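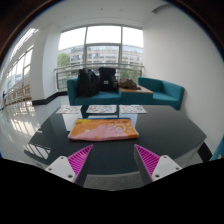 Packing day at Hallwood

Posted 10/05/2023

We had 2 nights by the sea and I could easily have managed a whole week of it!

The towel is folded at last (orange and pink, with a wave and a sort of white swirl on it) and I still think it's the cheeriest beach towel I've ever bought. Behind it are the printed mats, three in a row, all covered in little drawings. Fahad wanted to take them home.

Both black backpacks are on the teal sofa by the big window, the larger one having a good slump. I loved that sofa – I'd have happily stayed on it all August with a book and a pot of tea.

More from the drive home when Fahad sends me his.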